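Foro > Proyectos > Manos y pinzas
Tema: Mano de tres dedos y pulgar, aprieta demasiado

rima_semaan
Mensajes: 49
Buenas. Sigo con la mano que estamos montando en el taller compartido de Tamalden. La parte mecánica está cerrada: dedos con articulación metálica y yema de goma, pulgar enfrentado y fuelle en la muñeca. Ahora estamos con el agarre de envases en la estantería y la mesa. Os dejo tres fotos y debajo los datos.

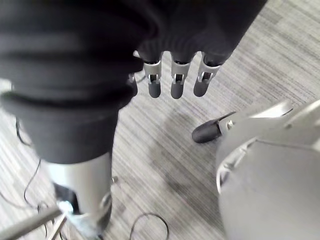
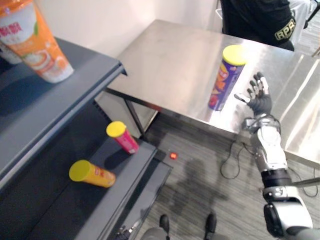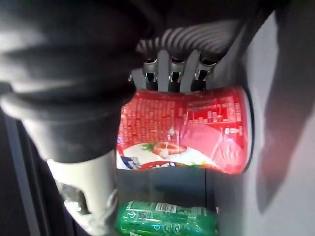
Los datos: el lazo de fuerza va a 800 Hz y cierro por corriente de motor. El umbral lo tengo igual para los tres dedos. Con los botes de patatas no tengo problemas. Con las latas de aluminio, sí: si bajo el umbral se me escurren y si lo subo las deformo. ¿Qué haríais?

grigoris_k
Umbral por dedo, para empezar. El del medio suele tocar primero y se lleva toda la carga hasta que llegan los otros. En la tercera foto el pliegue de la lata está justo donde aprietan los dedos.

evanthia_v
No estoy de acuerdo. Con corriente de motor no vas a ver el contacto a tiempo, tengas un umbral o tres. La reductora se come la señal. Yo pondría un sensor en cada yema y me olvidaría de la corriente.

grigoris_k
Un sensor en cada yema son más cables pasando por el fuelle, y ahí se rompen. Yo tuve que abrir la muñeca 2 veces por eso. La corriente filtrada bien da para una lata.

evanthia_v
Se rompen si los llevas tirantes. Deja holgura y sujétalos a los dos lados de la articulación.

panagiotis_k
Otra cosa: en esa misma foto la lata hace tope con la pared gris por el extremo. Si el brazo sigue empujando hacia ese lado, parte de la carga viene de ahí y el umbral de los dedos no la ve. Repite la prueba con la pieza separada de la pared antes de tocar el control.

rima_semaan
Lo de la pared no lo había tenido en cuenta, gracias. El brazo va en posición, sin ninguna flexibilidad, así que puede ser. El sábado pruebo en la mesa, sin nada a los lados, y con umbrales separados. Los sensores los dejo para más adelante, que el presupuesto de julio ya está gastado.

grigoris_k
Baja también la velocidad de cierre en los últimos 20 mm. Si llegas rápido, cuando salta el umbral el motor ya se ha pasado.

evanthia_v
En eso sí coincidimos.

eirini_mv
¿Las yemas son compradas o las coláis vosotros? Con una goma más blanda se puede apretar menos y que no resbale. En Oststead las hacemos en molde impreso y se cambian con un tornillo.

rima_semaan
Venían con los dedos, no sé la dureza. Si me pasas el molde hago un juego y comparo.

eirini_mv
Te lo mando por privado esta noche. Mide antes el diámetro de la falange, que el mío es para otra mano.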